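首页　日记　木工与玩具　旧文　留言　关于

星期四，积木与桌面

下午两点开始。上午把Stovia那套字母积木从布袋里倒出来挑过一遍，剩下要做的是三件事：检查棱角，检查印字，试排。试排放在最后，前两项不合格的不进试排。

这套积木是从Dirstead的旧货集市上买的，没有说明书，也没有盒子。卖家说是整套，我没有核对，因为不知道整套应该是什么样。布袋里夹着一张厚纸，写着51，像是摊位编号，也可能是货号，先夹在本子里。

检查棱角用的是最简单的办法：拇指指腹沿十二条棱各走一遍，遇到毛刺停下，在便签上记面和边。面用印的内容来称呼，例如“红字面的下边”，比给每块编号省事，编号还得往木头上贴东西。多数棱没有问题。有两块的棱偏锐，像是出厂时倒角没有倒到，摸上去和其他几块明显不同。

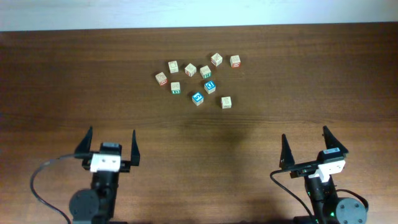

检查印字要先定光线。我用房间的顶灯，不开Magsi台灯，台灯从侧面打过来，字的边缘会多出一道暗线，容易误认成印歪。积木全部散放，互不相叠，块与块之间留一点缝，这样每一块都能单独转动，不碰到旁边的。最靠左的一块离得稍远，红色印记朝前，位置很低，几乎压着底边；我先拿它来定标准，凡是印记到底边的距离比它还小的，一律算偏。绿字那块也偏下。图案面的偏差普遍比字母面小，大概是图案本身四周留白多，偏一点看不出来。

标准定完之后发现一个问题：偏下还是偏上，要看哪一面朝上。单看一个字母，方向是确定的，可是同一块上相邻两面的字，朝向未必一致。把字母摆正，旁边的图案可能是躺着的。所以“偏下”这个说法只对单个面成立，对整块没有意义。便签上已经写好的几条全部改写，改成“字脚一侧偏窄”“字头一侧偏窄”。数字同样处理。图案按图案自己的上下算，分不出上下的跳过。

三点十分　桌面

印字查到一半停下来查桌面。原因是同一块积木放在桌子不同位置，浅色印线有时清楚，有时几乎看不到。轮廓字尤其明显，那种字只有一圈浅线，没有填色，换个角度就和木头底色混在一起。

桌面去年十月重新上过一次Perkex，亮光的那一种。当时的步骤在旧本子里查得到：80目去旧漆，200目找平，擦灰，上第一遍，隔夜，1000目轻磨，上第二遍。现在看，第二遍上得太亮。木纹是横向的，纹路细密，本来有一点吸光的作用，被漆面盖掉了大半。反光区的位置跟着人走，坐着看在一处，站起来看又在另一处，所以不能简单地在桌上划一块“不放东西”的区域。

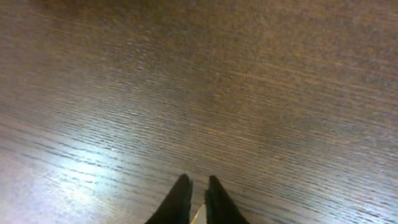 桌面局部，左下为反光区，细看仍能辨出横向木纹。

反光区里木纹没有完全消失，说明漆面并没有厚到把纹理填平，问题只在光泽度。可选的处理有三种。

一、重新磨到1000目，换哑光漆。最彻底，但桌子要空出来几天，最近做不到。

二、铺一张灰色的毡垫。积木在毡垫上滑动阻力大，排列时推不齐，不适合试排。

三、不动桌子，检查浅线字时把积木拿在手里看，看完放回。最慢，但今天就能做。

选三。毡垫另外留着，以后检查印字专用，试排时撤掉。这样两件事的条件不同，记录里要分开写清楚，不能混在一张便签上。

顺便记一条：深色桌面对彩色印记有利，对浅色轮廓不利。浅色木块在深棕的底上外形很容易辨认，眼睛先看到方块的边，再看到字，浅线字就被边抢走了。如果以后换桌面，中等明度的灰可能最合适。没有试过，只是推测。

四点　试排，直线

试排的目的是看几块并在一起时，总的边线能不能成一条直线。单块检查看不出尺寸误差，手感差一点点的两块，分别放着完全一样，并拢之后上沿就会出现台阶。做法是先取四块，侧面贴紧侧面，从两端轻推，推到没有缝为止，然后低头到与桌面平齐的高度看上沿。

不用尺靠。尺子靠上去，积木会跟着尺子走，得到的是尺子的直线。推的时候两边用力要相等，一边大了，中间那两块会往外拱。
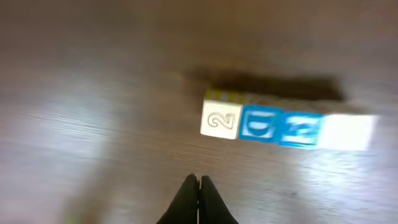
Rania Masri在留言里写道，四块并排能贴紧，只说明相邻的那几个侧面彼此平行，另外几个侧面还没有碰过，应当把每块各转九十度再排一次，再转，再排，直到每一对侧面都当过接触面。她还说木头横纹和顺纹方向的收缩不一样，旧积木往往有一个方向比另外两个方向窄，只排一次正好可能避开那个方向。

她说得对。我原来的做法是换块不换面，漏掉的正是这一项。最左边那块用的是凸起感很强的“2”字面朝前，顶面有一圈黄、绿、蓝相间的花边，我一直把这圈花边当作朝上的标记，没有转过它。按她的办法重做：每块先在底面用软铅笔轻轻画一个箭头，箭头朝向自己，排完一轮全部顺转九十度。铅笔痕用橡皮能擦掉，事先在一块无印字的边角木料上试过。

转过之后，有一块的上沿确实低了。用塞尺量，最薄的那片能进去，再厚一号进不去。这个误差对玩没有影响，对叠高有影响，叠到高处会向低的一侧倾。便签上记为“顺纹向略窄”，不修。修窄的一块只能把其他的都磨小，那就要动印字面，不值得。

Gijs Aerts的回信也是下午到的，比Rania的短，只问了一句：为什么不直接用卡尺量每一块。答：卡尺量的是两个面之间的一个点，棱角有磨圆的地方，卡口夹在哪里差别很大，同一块量几次，结果对不上。并排的办法把整面都用上了，误差会累加到看得见。卡尺下次还是带上，作对照。

四点五十分　试排，折线

直线排完，加了两块，改排成松的弧线，块之间不贴紧，前后错开。这一项与尺寸无关，查的是摆放之后颜色分布是否均匀。家里有孩子的人会直接把积木倒出来玩，不会排直线，所以散着、歪着摆时能不能分清哪块是哪块，比并得直不直更要紧。

弧线的起伏不大，有的块高一点，有的块低一点，有一块转了角度，尖角朝前。隔着一段距离看，字母基本认不出，能认的只有靠近底部的色带。两头都是偏红的，中间有一块青绿，其余几块偏白，单凭远看分不开。

结论只对这几块朝前的面有效。每块别的面颜色不同，转一转分布就变了。Canan Bilgin以前提过一种分法，把六个面里颜色最重的一面记为“主面”，收纳时主面一律朝上。按她的分法，两块偏红的不应该放在两头，应该隔开放。试了一下，隔开之后整排看起来确实更容易从中间找起，不过这可能只是我今天看久了两头红的排法，换一个就觉得新鲜。明天先不看记录，重新排一遍再判断。

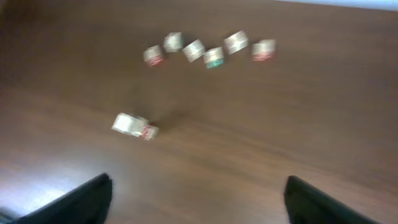 五点半　收纳与待办

布袋不再用。积木在布袋里互相磕碰，棱角的伤多半来自这里，至少锐棱的那两块放在袋里会去磨别的块。改用浅木盒，单层平放，内底垫薄软木。木盒从Nermin Dağdelen那里订，她要的是内径，不要外径，上次给错过一次，盒子做出来塞不进一块。这次在信里写两遍，并附并排时的总长。总长以贴紧后量得的为准，另加一点余量，余量写明由她定，她比我清楚软木垫和侧板要占多少。

锐棱两块的处理：用1000目砂纸包在一小块平木上，沿棱走，每条棱走几下就停，用指腹再查。不碰印字面。磨完用微湿的棉布擦，竖着晾，不上油。Perkex绝对不用在积木上，那是桌子的漆，罐子上也没有写可以用于玩具。

待办：

印字，浅轮廓字的几块还没有查完，在毡垫上查，台灯不开。

直线试排，全部接触面做完一轮，箭头擦干净。

卡尺对照，每块固定夹在面的正中。

问Ximeng Ye，同一个牌子的另一套，顶面花边是不是也用黄、绿、蓝三色。她那套买得早，如果花边一样，可以拿来比印字的位置；如果不一样，这一套里就可能有后来补进去的块，前面定的标准要分开用。

桌面哑光的事，等天气干了再说。漆料先不买，旧罐里还剩多少没有打开看过，罐盖粘住了，要用起子沿边慢慢撬。

六点关灯。便签共用一种颜色，回头翻起来不好找，印字和尺寸应该分两种颜色写，今天的已经混了，晚饭后誊一遍到本子上。

上一篇　下一篇　返回目录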